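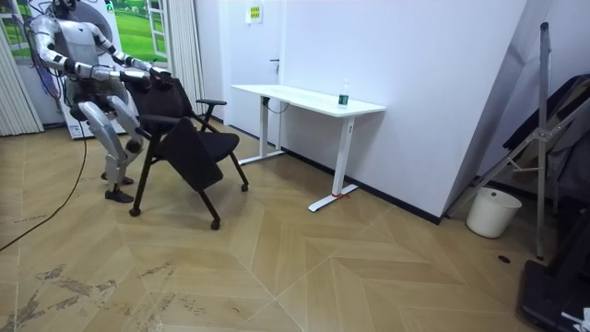 Workshop > Reviews > Controllers and power

4 min read

Torkell motion controller, used in a shared workshop

I bought the Torkell controller in September, after our old board stopped answering in the middle of a job. Our group builds one full-size humanoid with two arms and two legs, and the task we gave ourselves is moving office furniture across a room. I write this review for people who work in the same way, with little money and a floor that must be tidy again by evening.

The box contains the controller, one power lead and a small printed guide. The guide is short and sometimes strange. It says to "confirm the joint by kindness", and I still do not know what this should be in the original. Kristýna Kubíček found a better version on the forum of the maker, and I advise you to read this one first.

Setup took me 47 minutes. Most of it was naming the joints, which you must do one by one, and the program does not save until the last one is finished. I lost my work once. Please save a screenshot of your list.

What I like most is the crouch mode. With our old board the robot bent its knees in steps, and you could hear every step. The Torkell plans the knees and the trunk together, so the robot goes down in one movement and can stay low while both hands work at the height of a chair back. For pushing a chair on casters this matters a lot. If the body stays upright, the arms push from too high and the chair wants to tip.

The grip setting goes from 0 to 100. For a fabric backrest we use 19. Higher than this, the fingers left marks on the cloth of a chair that belongs to the workshop, and Nurhan Coşkun had to write an apology to the other members. The scale is not even: between 19 and 25 there is a big jump, but between 60 and 80 I feel almost no difference.

Now the weaker side. There is no wireless option, so you always have a cable on the floor – and a chair with casters will find it. The plug on the controller is also loose. We put a Sivach clamp on it, which is sold separately, and after that we had no more sudden stops.

The fan is loud. If you share the room with people who make phone calls, ask them first.

I paid 116 dollars for mine, second-hand, with the lead included. The Tundmont board is cheaper and I used it for one season, but it has no crouch mode and its colour display is hard to read near a window.

Four stars from me. I took one away for the plug and the guide together. I will write again when we have tried it with a loaded chair.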